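Notebook, 03/01/2026

Paint scuff trial, continued. Samples are Arico matte, Brirkeo matte, and the Langat eggshell we already had open from August. Everything rolled on the same primed board, 2 coats each, left to cure for 18 days before I touched them.

The claim on the Arico data sheet is that it takes 600 wipes with a damp sponge before any change in sheen. I don't believe it and didn't believe it when we bought the stuff. The sheet doesn't say how hard anybody pressed, what kind of sponge, or what angle they looked from afterward. A matte paint can look fine straight on and shiny as a plate when you look along it with a lamp at one end. I'd like to know which of those they called "no change."

Set up the wipe rig with the small weight. Sponge soaked, squeezed out once, replaced at the halfway point. Did Arico first. I stopped early to check and already had a burnished stripe, faint, visible only with the lamp low. Went on to the full 600. Stripe is worse but still not something you would notice walking past. So the claim is either true or false depending on where you stand, and I suspect that is how it got onto the sheet.

Brirkeo did worse. Color came off on the sponge, enough to see on a paper towel. I reran it on a second board in case I had a thin patch and got the same thing. Langat held up best, but it's eggshell and it should, so I give it no credit.

What bothers me is that none of this says much about a real wall. Boards are flat, sanded, primed by someone paying attention. Walls get rolled in a hurry over whatever was there, and the part behind a counter gets splashed and rubbed in the same few spots for years.

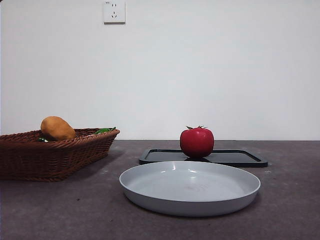
Matte off-white wall over the dark countertop, outlet near the top.

Looked up our old notes on touch-ups. There's a line claiming that Iller sealer under the finish coat "fixes" burnishing. No numbers, no control board, no mention of which finish. I'm inclined to ignore it. Burnishing is the top surface getting rubbed smooth, and I can't see how something underneath would stop that. Will test anyway, 3 boards with sealer and 3 without, same can of Arico for all of them.

Also not happy with judging sheen by eye. I knew which board was which the whole time, and I went in wanting Arico to fail. Next round the labels go on the back and somebody else shuffles them before I look.

To do: buy sponges from a single pack, the last ones were mixed. Mark the lamp position on the bench with tape. Stir the Brirkeo properly and repeat once more before writing it off.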